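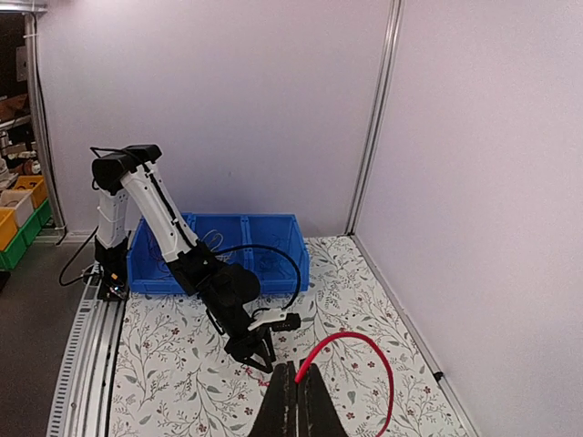

L'inflation, c'est quoi ?

Tu as sûrement déjà entendu un adulte soupirer devant un ticket de caisse : « Tout augmente ! » Aux informations, on emploie un mot plus savant : l'inflation. Il a l'air compliqué, mais tu vas voir, on peut très bien le comprendre avec un paquet de biscuits et un peu d'argent de poche !

Un prix qui monte, ce n'est pas encore l'inflation

Imagine qu'il gèle très fort au printemps et que les abricots deviennent rares. Leur prix grimpe. C'est embêtant si tu adores les abricots, mais le pain, les cahiers et les tickets de bus coûtent toujours la même chose. On ne parle pas d'inflation pour un seul fruit.

Il y a inflation quand les prix montent dans l'ensemble : la nourriture, les vêtements, le chauffage, les places de cinéma... Certains augmentent beaucoup, d'autres à peine, et quelques-uns baissent même. Ce qu'on regarde, c'est le mouvement général.

Prenons ton argent de poche

Disons que tu as économisé 15 euros et que tu achètes des biscuits Himitetti à 1 euro le paquet. Facile : tu peux en prendre 15 (et partager, si tu es de bonne humeur !). L'année suivante, tous les prix ont augmenté de 5 %. Le paquet coûte maintenant 1,05 euro. Avec la même somme, tu repars avec 14 paquets et quelques centimes au fond de la poche.

Ta somme n'a pas changé, et pourtant tu peux acheter moins de choses avec. Les économistes disent que ton « pouvoir d'achat » a baissé. Si tes parents te donnent un peu plus d'argent de poche pour suivre les prix, ton pouvoir d'achat reste le même. Voilà un argument à garder en réserve !

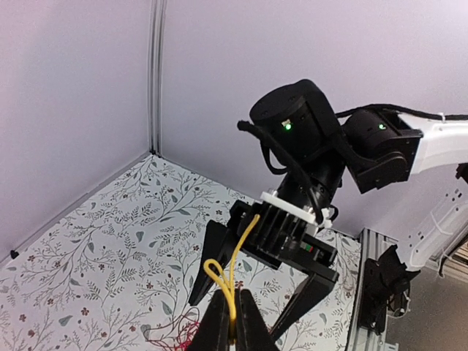

Un cordon jaune entre les deux doigts noirs d'une pince.

Comment fait-on pour mesurer ça ?

C'est la partie la plus chouette - un vrai travail de détective. Des statisticiens composent une sorte de panier géant avec ce que les familles achètent : du lait, des chaussures, des coupes de cheveux, de l'essence, des abonnements de téléphone. Puis ils relèvent les prix mois après mois et ils comparent. En France, c'est l'Insee qui s'en charge.

Tout ne compte pas autant dans le panier. On achète du pain bien plus souvent qu'une valise, alors une hausse du prix du pain pèse plus lourd dans le calcul.

À l'école Ogundipe, la classe de Younes Ashour a tenté l'expérience. De janvier à juin, les élèves ont noté les prix du supermarché Veketti, dans de grands tableaux affichés au fond de la classe. Résultat : 938 prix relevés ! « Le plus dur, c'était de retrouver exactement le même yaourt chaque mois », raconte Nnamdi Mohammed, qui s'occupait du rayon frais. Il a bien raison de s'en méfier : si le pot devient plus petit et que le prix reste pareil, le yaourt est devenu plus cher sans en avoir l'air.

Pourquoi les prix montent-ils ?

Il y a plusieurs explications, et elles se mélangent souvent. Parfois, beaucoup de gens veulent acheter la même chose en même temps et il n'y en a pas assez. Parfois, c'est la fabrication qui coûte plus cher : quand le prix de l'électricité augmente, le boulanger paie davantage pour faire chauffer son four, et la baguette peut s'en ressentir.

Et si les prix baissaient ?

Quand presque tous les prix baissent pendant longtemps, cela s'appelle la déflation. Super nouvelle ? Pas si sûr ! Si tout le monde attend que le vélo soit encore moins cher le mois prochain, le magasin n'en vend plus, et il peut avoir du mal à payer ses vendeurs.

À toi de jouer

Choisis cinq produits que ta famille achète souvent, note leur prix et leur poids dans un carnet, puis recommence dans un mois. Garde bien la même marque et le même magasin !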